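Home Data Notes Downloads Contact

Stasness Rent Listings: README and data card

Fotini Christodoulou, June 2020

17 comments 4 shares

## What is in it

Rental listings for the town of Zirkdale, collected from two places: the Shetty classifieds page and the printed sheets the Irnulano letting office leaves in its lobby. Each row is one listing on one day. If a listing ran for three weeks, it has three weeks of rows, unless the site was down, in which case it has gaps. I have not filled the gaps. I don't trust filled gaps.

The main file is `listings.csv`. There is a second file, `sheets.csv`, typed in by hand from the printed sheets. They share column names but I would think hard before stacking them. The typed file has one price per apartment and the scraped one has whatever the landlord felt like that morning.

## Columns

- `date_seen`: the day the listing was up. This says nothing about when the apartment was free.
- `rent_asked`: dollars per month. Asked, as the name says. What people ended up paying is not in this data and I would be suspicious of any chart that claims to get it from here.
- `bedrooms`: as advertised. Studios are 0. "Bedroom plus den" is 1, even when the ad insists it's 2.
- `area_sqft`: blank in a lot of rows. Where it is given, it is the landlord's number.
- `street`: street name only, house numbers removed.
- `extras`: free text. "Luxury" appears in more than 26 percent of rows and as far as I can tell has no relation to anything, including rent.

## Known problems

Square footage is the worst of it. I went to see a few of the apartments with a tape measure in April and came out lower than the ad nearly every time. Some ads plainly count the hallway, and one must have counted the stairs. I left the advertised figures alone because I only measured a handful and didn't want to mix two kinds of number in one column. 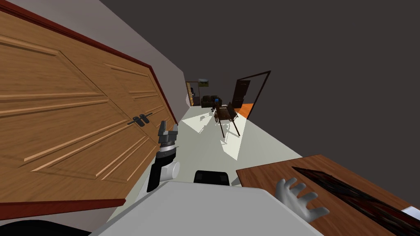 Duplicates are the second problem. The same apartment gets posted by the owner, by an agent, and sometimes by a tenant looking for a sublet, all with different rents. I matched the ones that used identical wording. The rest are still in there. If you count rows and call it "homes for rent", you will be wrong by a good margin, and I can't tell you how much.

Third, a number of listings look like bait to me. The rent is low, the text is vague, and the ad stays up for months. I flagged 18 of them in the column `odd`. That flag is my opinion and you are free to ignore it.

## What people have used it for

A local newsletter took an early copy and reported that rents had gone up 4 percent. Maybe they had. What changed in that stretch, though, is that the classifieds page started charging for ads, and the cheap rooms mostly vanished from it. The average went up the same week. I wrote to them about this and they ran a correction in very small type.

I've also been asked whether the data shows that the new bus line raised rents. I don't see how it could. The line opened partway through, the rows near it are few, and there is no good comparison street.

## What I'd be comfortable with

Looking at how ads are worded. Teaching someone to clean a messy table. Checking how long a listing stays up, if you drop the weeks with outages (see `outages.txt`). I would not use it to set a rent or to argue about one in front of a judge.

## Terms

Free to copy and change. Please keep this README with the files. The last copy I saw going around had lost it, and somebody had renamed `rent_asked` to `rent`.

Corrections are welcome if they come with a source. "I live there and it feels bigger" is not a source, though I did write that one down too.

Previous Next Back to data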